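3. How I Worked, and What the Notebooks Showed

I should say up front that I didn't set out to study myself. The plan was to read the working papers that other writers had left in the Postmont collection and say something sensible about how linked short stories get made. But I was writing a linked collection of my own at the time (the Dillum stories, set in a river town of that name), and the longer I sat with other people's drafts, the sillier it felt to leave mine out. So this section covers both. I've tried to keep them apart where it matters, and I'll say so when I couldn't.

My own material came to almost 200 loose pages and two notebooks. The pages are mostly full drafts. The notebooks are where I kept what I call carryover notes – the little reminders that a character's bad knee in one story has to still be bad in the next, or that the ferry stopped running before the wedding and so she can't possibly arrive on it. I wrote nearly all of these early in the morning, before I let myself touch a draft, and I went back over them in February with a fresh eye and a fair amount of wincing.
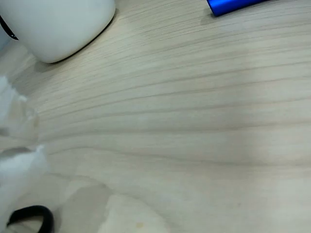 Figure 1. White mug on a light wooden tabletop.

What surprised me most was how few of the carryover notes were about plot. I'd have sworn they were all plot! I remember worrying constantly over who knew what and when. But page after page is about objects and rooms: which window sticks, what's on the shelf in the ferry office, whether the aunt's coat has buttons or a zipper. I sorted the notes into two piles, one for things that happen and one for things that are simply there, and the second pile was the fat one. I then went back to the Postmont papers and tried the same sorting on them. It was a rougher job, because other people's notes are full of private shorthand and I'm sure I put some in the wrong pile, but the lean was the same way.

I have a guess about this. A reader coming to the fifth story in a collection may well have forgotten what happened in the first, especially if there's been a week of work and laundry in between. They'll remember the window, though. Give them the sticking window again and the whole house comes back with it, and with the house come the people, and after that you can get away with quite a lot. I can't prove that from notebooks, obviously. It would take readers, and I had none to hand except my long-suffering workshop group, who'd read the stories too many times to be any use as a test.

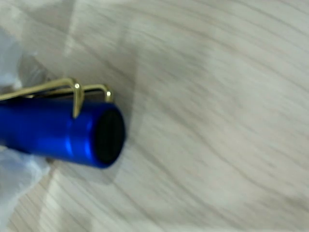 Figure 2. Metallic blue cylindrical object with a black end face.

The second thing I looked at was order. In the Bozsik workshop method, which a lot of us were taught and which I still half believe in, you write the stories in whatever order they come and arrange them at the end. I did start that way. What the drafts show is that I gave it up after two stories without ever deciding to. From the third one on, each first draft picks up something from the last page of the one before: a name, a smell, once a whole line of dialogue that I apparently liked so much I used it again (I've since cut it from both). So the arrangement was being made all along, underneath, and when I finally laid the stories out on the floor to put them in their proper order, I moved only two of them.

One of those two is worth a closer look. "Bolusent" is the story with the cough syrup in it – Bolusent is the name on the bottle, and I made it up on a bus – and I'd always thought of it as the opener. It's the loudest, it has the best first sentence, and it was the one I read aloud whenever anybody asked me to read. But it leans on the ferry office, and the ferry office is set up slowly and carefully in a quieter story that I'd put near the back.

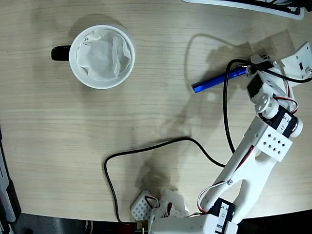 Moving the quiet story to the front cost me my loud beginning, and I sulked over it for longer than I'd like to put in print. I tried first to fix things inside "Bolusent" itself, by adding a paragraph that explained the office, and then a shorter paragraph, and then a single clause with far too much hanging off it. All three versions are in the loose pages. They get worse as they go. The clause is the worst of all, and I've kept it as a warning to myself.

The Postmont drafts have a few patches of the same kind, where a writer has plainly tried to teach the reader something late that should have come early. They're easy to spot once you've made one yourself: the handwriting gets small, the arrows start, and there's usually a question mark in the margin. I come back to those margins in the next section, where I look at what writers cut after the order is settled.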